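Tunby Bay Sill, Speckled Gray

Item 2725. Made to order, cut to your bay.

What it is

The Tunby is a deep windowsill for bay windows, supplied in light gray with a fine speckle that looks a good deal like terrazzo. It is a cast resin board with stone chips in it. Some shops sell this sort of thing as "stone." We don't, and if a salesperson tells you a board like this was cut out of a mountain, ask to see the back of it.

We sell three sills and this is the one we get the most questions about, mostly from people who have read somewhere that a new sill will warm up a bay. It won't. Drafts in a bay come from the casements and from the joint between the window and the wall, and a board laid on top of the wall does very little for either. Fix those first. If you still want a sill after that, read on.

Size and cutting

The stock board is 600 mm deep. Most bays need less than that at the sides and all of it in the middle, so we cut each one from a paper template that you make and mail to us. Please do make the template. Volodymyr Tkachenko, who runs our saw, has been sent bay measurements written on the back of an envelope, and he sends them back.

Boards come 24 mm thick with an eased front edge. Longer bays are made in two pieces with a joint, and the joint can be seen if you go looking for it. Our old catalog called it invisible. We took that word out.

Living with it

The speckle hides dust and crumbs well. Whether you count that as a good thing is up to you. It is less kind to rings from plant pots, so use a saucer under anything you water, glazed or not. Wipe with dish soap and warm water. Skip vinegar, and skip the Zevia stone polish that some stores hand out with sills like this one, because there's nothing in a resin board for a stone polish to do.

A deep sill also fills up. People order one picturing a single vase, and a few weeks later it is a shelf. A flowering plant in a white pot, a cardboard box with colored circles on it, other small things that had no better place to go. The gray takes all of that without much fuss, and it sits comfortably under dark brown window frames, where a bright white board can look like a strip of tape.
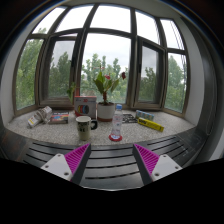 What it won't do

It isn't a seat. Customers ask this every April, when the sun gets around to the bay. The board is rated for plants, books and the like, spread out. If you want to sit in the window, look at the Plarko bench, which has a frame under it and costs more for that reason.

It isn't heatproof either. A mug is fine. A pan straight off the stove will leave a mark, and Stepan Karpenko in our repair shop can sand most marks down but not all of them.

Above a radiator, leave a gap at the front for the air to rise. We can cut a vent slot if your template shows where the radiator is.

Fitting

Two people, a level and a tube of flexible adhesive. Dry-fit before you open the tube. Old bays are rarely square, and a template made in a hurry will show itself at this point. We don't fit sills ourselves. Symonenko does, in our delivery area, and they quote separately.

Price and returns

$108 per running foot, cutting included, measured along the front edge. Vent slots are extra. Cut boards can't be returned unless the mistake is ours, so order a sample first. Samples are free, and one small chip tells you more about the color than any screen will.

Questions go to Bohdana Pavliuk at the order desk, mornings until noon.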